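Prarnano 국제박람회 참가국 회의 행사장 안전점검표 (의견란 포함)

점검일: 2026년 7월 6일 월요일
점검 장소: Olatunji 컨벤션홀 본회의장, 분과 회의실, 로비, 오찬장, 하역장
점검 구분: 개막 전 최종 점검 (1차 점검은 5월에 실시)
판정 표기: 적합 / 보완 / 재확인 / 해당 없음

시작하기 전에 몇 마디

5월 점검표를 받아 보신 분들이 "판정만 있고 왜 그런지가 없다"고 하셔서, 이번에는 항목마다 제 의견을 좀 길게 달았습니다. 길게 달다 보니 정말 길어졌네요. 바쁘신 분들은 '보완'하고 '재확인'만 찾아 읽으셔도 됩니다. 대표단 의전 순서나 좌석 서열은 제 담당이 아니라서 안 적었고요, 동선하고 설비, 비상 대응만 봤습니다.

본회의장 좌석은 300석입니다. 분과 회의실과 로비 인원은 따로 계산했으니 합산해서 보지 마세요. 지난번에 이걸 더해서 보고하신 팀이 있어서 소방 쪽에 설명하느라 오전이 다 갔어요.

1. 출입구와 피난 동선

1-1. 주 출입문 양쪽이 모두 끝까지 열리는가
판정: 적합
의견: 5월에는 오른쪽 문이 환영 현수막 거치대에 걸려서 반만 열렸는데 거치대를 벽 쪽으로 옮겨 놓으셨더라고요. 문을 세 번 열고 닫아 봤고 걸리는 데 없습니다. 다만 거치대 밑에 무게추가 하나 빠져 있어요. 실내라 바람은 없지만 사람이 어깨로 치고 가면 넘어갈 것 같습니다.

1-2. 비상구 앞 적치물이 없는가
판정: 보완
의견: 본회의장 뒤쪽 비상구 앞에 안내 책자 상자가 쌓여 있었습니다. Cakolico에서 납품한 참가국 안내서인데, 상자 옆면에 '임시'라고 손으로 써 붙여 놓으셨어요. 임시여도 비상구 앞은 안 됩니다! 로비 물품보관실에 자리가 넉넉하니 오늘 중으로 옮겨 주세요. 옮기고 나서 사진 한 장만 저한테 보내 주시면 판정 바꿔 놓겠습니다.

1-3. 피난 안내도가 현재 배치와 일치하는가
판정: 보완
의견: 안내도에는 통역 부스가 왼쪽 벽에 있는데 실제 부스는 뒤쪽으로 갔습니다. 그래서 안내도대로 나가면 부스 옆구리를 만나게 돼요. 그림 수정본은 시설팀에서 벌써 만들어 두셨고 출력만 남았다고 들었습니다. 출력하실 때 영어본 글씨를 좀 키워 주세요. 저는 안경을 쓰고도 한 발 다가가서 읽었어요.

1-4. 비상구 유도등 점등 상태
판정: 적합
의견: 본회의장, 로비 전부 켜집니다. 예비 전원으로 돌려 봤을 때도 문제없었고요.

1-5. 통로 폭이 휠체어 두 대가 비켜 갈 만큼 확보되는가
판정: 재확인
의견: 중앙 통로는 넉넉합니다. 걱정은 좌우 통로인데, 기자단 카메라 받침대가 들어오면 좁아집니다. 받침대가 아직 안 들어와서 의자로 대신 세워 놓고 재 봤어요. 간신히 됩니다. 실제 장비가 들어오면 다시 재겠습니다.

2. 전기와 배선

2-1. 바닥 배선이 덮개로 고정되어 있는가
판정: 보완
의견: 단상에서 음향 조정석까지 가는 선은 아주 깔끔합니다. 칭찬하고 싶어요. 그런데 국기 게양대 뒤로 돌아가는 조명 선은 테이프로만 붙여 놓으셨고 테이프 끝이 벌써 들떠 있습니다. 대표단이 기념 촬영 때 딱 그 자리로 지나갑니다. 굽 있는 구두 신으신 분이 걸리면 바로 넘어지는 위치예요. 덮개 꼭 씌워 주세요.

2-2. 멀티탭 연결 상태
판정: 보완
의견: 분과 회의실에서 멀티탭에 멀티탭을 또 꽂은 곳을 찾았습니다. 커피머신하고 복합기가 같은 줄에 물려 있더라고요. 커피머신은 로비 전용 콘센트로 옮기면 됩니다. 커피가 멀어진다고 원망하셔도 어쩔 수 없습니다.

2-3. 통역 장비 충전대
판정: 적합
의견: 수신기 200대가 충전대에 정리되어 있고 충전대 뒤쪽 통풍도 괜찮습니다. 손을 대 봐도 뜨겁지 않았어요. 나머지 수신기는 Munora에서 행사 전날 가져온다고 하니 그때 충전대를 하나 더 놓을 자리만 비워 두세요. 창가 쪽은 오후에 해가 그대로 들어오니 피하시고요.

2-4. 분전반 접근 가능 여부
판정: 적합
의견: 열쇠가 안내데스크 서랍에 있는데 꼬리표가 없습니다. 서랍에 비슷한 열쇠가 잔뜩이라 한참 꽂아 봤어요. 판정은 적합으로 두지만 꼬리표는 달아 주시면 좋겠습니다.
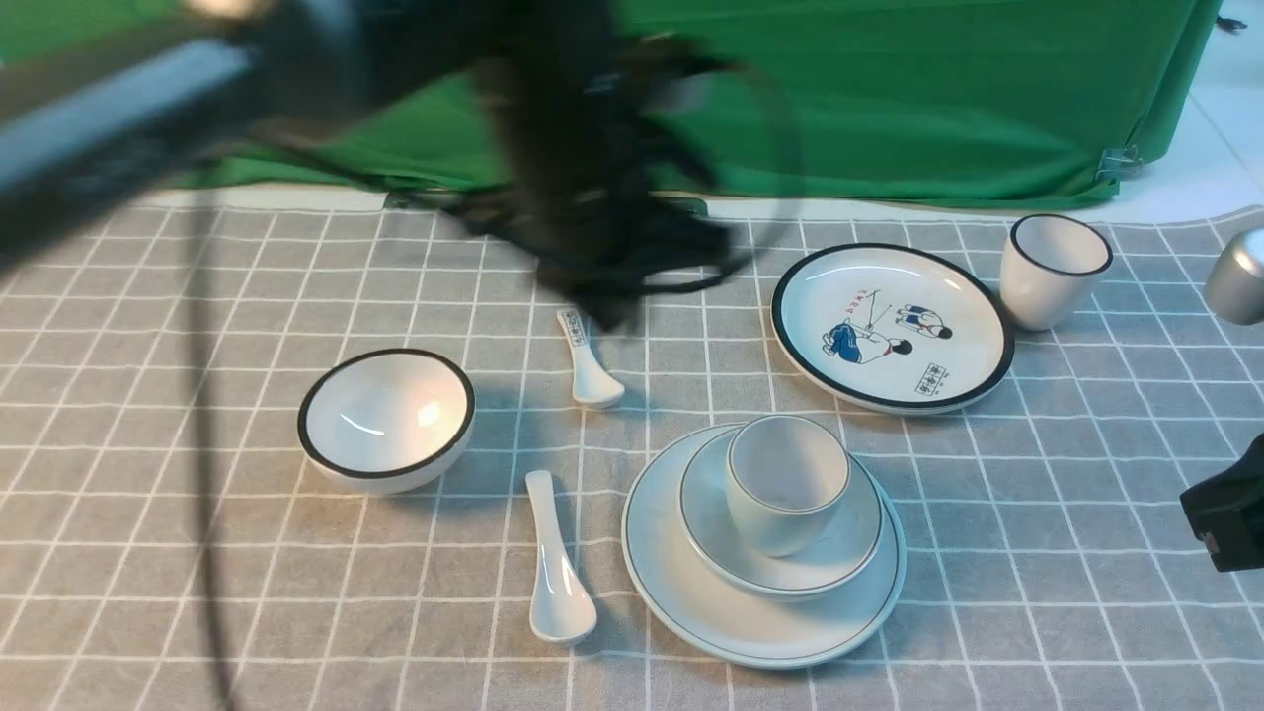 2-5. 예비 발전기 시험 가동
판정: 적합
의견: 시설팀 입회하에 돌렸고, 본회의장 조명과 방송이 끊기지 않고 넘어갔습니다. 단상 프롬프터는 한 번 꺼졌다가 다시 켜졌어요. 안전 문제는 아닌데 개막 연설 도중이면 꽤 난감하겠죠. 음향팀에 따로 전달했습니다.

3. 소방

3-1. 소화기 비치와 점검표
판정: 보완
의견: 행사 구역 전체 소화기는 19개입니다. 압력은 다 정상 범위인데 점검표에 서명이 빠진 게 있어요. 로비 기둥 뒤에 있는 것하고 하역장 문 옆에 있는 것입니다. 하나는 화분에 가려서 저도 도면 보고야 찾았습니다. 화분을 옮기실지 소화기를 옮기실지는 알아서 정하시되, 위치가 바뀌면 도면도 같이 고쳐 주세요.

3-2. 스프링클러 헤드 주변 장애물
판정: 재확인
의견: 천장에 매단 참가국 배너가 헤드하고 가깝습니다. 도면상 간격은 맞는데 배너가 공조 바람에 흔들리면 얘기가 달라져요. 공조를 최대로 틀어 놓고 다시 보겠습니다. 배너를 한 뼘만 내려 달면 고민할 것도 없긴 한데, 그러면 뒷줄에서 화면이 가린다고 해서요.

3-3. 장식물 방염 확인서
판정: 보완
의견: 본회의장 커튼, 단상 카펫 확인서는 받았습니다. 로비 포토월 천은 아직 못 받았고요. Cakolico 담당 부서에서 "곧 보내겠다"는 답만 두 번 받았네요. 문서가 안 오면 그 천은 못 씁니다. 대체용 패널이 창고에 있으니 미리 꺼내 놓으시는 편이 마음 편하실 거예요.

3-4. 비상방송 언어
판정: 적합
의견: 안내 방송은 6개 언어로 녹음되어 있고 전부 끝까지 들어 봤습니다. 프랑스어 녹음 음량이 유독 작아서 현장에서 바로 올렸어요. 로비 끝, 화장실 앞 복도까지 잘 들립니다. 흡연 구역은 거의 안 들리는데 거기는 안내요원이 직접 가기로 했으니 배치표에 꼭 넣어 주세요.

4. 오찬장과 다과 구역

4-1. 바닥 미끄럼
판정: 보완
의견: 음료대 앞이 문제입니다. 얼음통을 놓을 자리에 매트가 없어요. 5월에도 적었던 내용이라 좀 섭섭합니다. 매트는 가장자리가 말리지 않는 걸로, 색은 바닥이랑 구분되는 걸로 부탁드려요.

4-2. 테이블보 길이와 고정
판정: 적합
의견: 바닥에 끌리는 테이블보는 다 걷어서 짧은 것으로 바꾸셨네요. 한눈에 봐도 훨씬 낫습니다. 음식 카트 바퀴에 천이 말려 들어가는 일을 제가 다른 행사에서 한 번 봤는데, 그날 수프가 어디까지 갔는지는 적지 않겠습니다.

4-3. 알레르기 표시
판정: 재확인
의견: 메뉴 카드 시안은 봤고 표시 기호도 알아보기 쉽습니다. 최종 메뉴가 확정되면 카드하고 실제 음식을 맞춰 봐야 해요. 대표단에서 받은 식이 요청서와 대조하는 일은 의전팀에서 하시고, 저는 카드가 제자리에 놓였는지만 봅니다. 역할이 헷갈리지 않게 적어 둡니다.

4-4. 식기 적재와 파손 처리
판정: 적합
의견: 접시는 허리 높이 이상으로 쌓지 않기로 했고, 깨진 식기 전용 통도 따로 두셨습니다. 통에 뚜껑이 있어서 좋았어요. 두꺼운 장갑은 통 옆 고리에 걸어 두시면 되는데 지금은 주방 안쪽 선반에 있습니다. 급할 때 선반까지 안 가십니다, 다들 맨손으로 줍지요. 그러니 고리에 걸어 주세요.

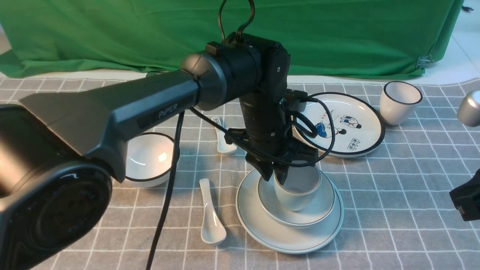
회색과 흰색 격자무늬 테이블보 위에 쌓인 그릇, 앞쪽은 PiPER 로봇 팔

4-5. 보온 기구
판정: 적합
의견: 고체 연료는 안 쓰고 전기 보온으로만 갑니다. 전선이 손님 쪽으로 늘어지지 않게 테이블 뒤로 돌려 놓기로 했습니다.

5. 응급 대응

5-1. 응급처치실 위치와 표지
판정: 보완
의견: 응급처치실은 로비 오른쪽 복도 안에 있습니다. 방 자체는 넓고 세면대도 있어서 흠잡을 데가 없는데, 로비에서 보면 표지가 안 보여요. 복도로 꺾어 들어가야 그제야 보입니다. 천장에서 내려오는 표지를 하나 달아 주시고, 달기 어려우면 안내데스크 옆에 입간판이라도 세워 주세요.

5-2. 자동심장충격기
판정: 적합
의견: 배터리 표시 정상, 패드 유효기간 남아 있음. 보관함을 열면 경보가 울리는데 소리가 생각보다 커서 옆에서 이름표 정리하시던 분들이 깜짝 놀라셨어요. 죄송했습니다. 다음에는 미리 말씀드리고 열게요.

5-3. 구급차 진입로
판정: 보완
의견: 하역장 쪽 진입로에 Munora 장비 트럭이 서 있었습니다. 운전석에 연락처가 있어서 바로 빼 주시긴 했는데, 행사 당일에는 대표단 차량까지 몰려서 그렇게 안 될 거예요. 노란 선 안쪽은 하역 중에도 정차 금지로 해 주세요. 차량 안내요원 교육 때 제가 가서 직접 말씀드리겠습니다.

5-4. 집결지
판정: 적합
의견: 정문 앞 광장에서 분수 건너편 잔디로 바꾸셨죠. 잘하셨어요. 광장은 소방차가 들어와야 하는 자리라 저도 계속 마음에 걸렸거든요. 안내문 중에 예전 집결지가 적힌 것이 분과 회의실 책상에 몇 장 남아 있어서 보이는 대로 거뒀습니다. 혹시 더 나오면 버려 주세요.

6. 하역과 설치 작업

6-1. 안전모와 안전화 착용
판정: 보완
의견: 사다리 작업하시는 분들은 다 쓰고 계셨는데, 밑에서 자재 받아 주시는 분들이 안 쓰고 계셨습니다. 떨어지면 밑에 계신 분이 맞습니다. 여분은 하역장 사무실 캐비닛에 있어요.

6-2. 지게차 동선 분리
판정: 적합
의견: 바닥에 파란 테이프로 보행로를 표시해 두셨고 잘 지켜지고 있습니다. 제가 거기 서 있는 동안에도 지게차가 모퉁이마다 꼬박꼬박 멈췄어요. 운전하시는 분께 고맙다고 전해 주세요.

6-3. 트러스 체결 확인
판정: 재확인
의견: 설치업체 자체 확인서는 받았습니다. 조명까지 다 매단 다음에 한 번 더 봐야 하는데 조명 설치가 밀려서 오늘은 못 봤어요. 그 전까지는 트러스 아래로 리허설 인원 들어가시면 안 됩니다. 합창단 연습도 마찬가지예요, 무대 앞쪽에서 해 주세요.

보완 항목 처리 방법

보완이 끝난 항목은 점검표 공유본 비고란에 '완료'라고 쓰고 처리한 부서 이름을 남겨 주세요. 부서 이름 없이 완료만 적혀 있으면 제가 어디에 물어봐야 할지 몰라서 온 건물을 돌아다니게 됩니다. 급한 순서로는 1-2 비상구 상자, 2-1 조명 선, 5-3 진입로입니다. 이 세 가지는 오늘 안에 끝났으면 해요.

재확인 항목은 제가 다시 나와서 봅니다. 기자단 받침대하고 조명 설치 시간이 정해지면 하역장 사무실 화이트보드에 적어 주세요. 메신저로 보내시면 다른 글에 밀려서 놓칠 때가 있어서 화이트보드가 낫습니다.

아, 그리고 로비 남자 화장실 앞 자동문 닫히는 속도가 너무 빠릅니다. 점검 항목에 없어서 여기 적어요. 가방이 한 번 끼었습니다.

작성: Prarnano 행사운영본부 안전점검 담당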